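Search this site Search Go
October, by Ingvild Rønning

3.2 Gathering the examples

We wanted clothes handled in a bedroom, on a real bed with real folds in the duvet, so I took the Plirkanis setup out of the lab (goodbye, flat gray table!). The plan was 35 short sessions, with a person steering and the robot saving everything it saw and did.

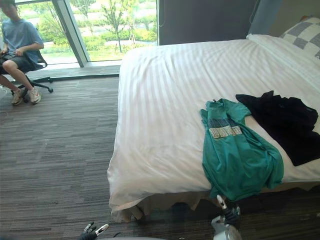
Trygve Sæther wrote in the margin of my draft that a steered robot only ever learns its driver's habits, and that I should swap drivers more often.

Fair point, and we did start swapping, every 30 tries. You can see it in the data, too – some drivers go straight for the collar, others poke at a hem for ages before they commit.
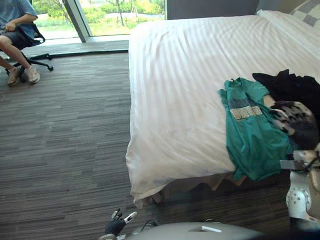
I kept the slow tries in. Boltelari, our sorting script, wanted to throw out anything with a long pause, and I turned that rule off after losing a whole morning of perfectly good reaches.

The start positions got mixed up as well, both for the clothes and for where the robot stood by the bed.

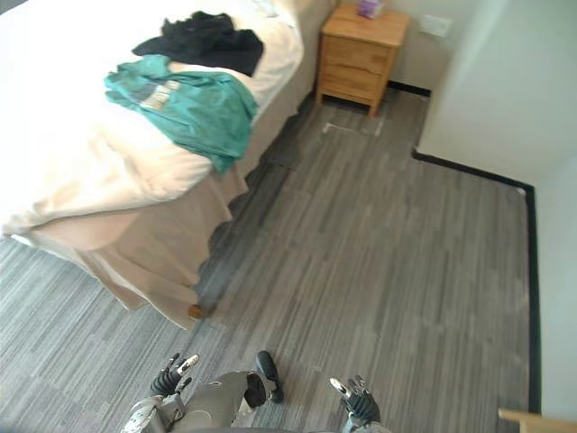
Out of 4,000 tries we kept 1,715 for training, which hurt a little. Most of the rest had a camera dropping out partway (the wrist ones, mainly), and I'd rather have fewer with every view intact.
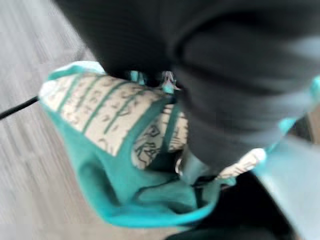
Figure 4. Wrist view, gripper finger against teal fabric.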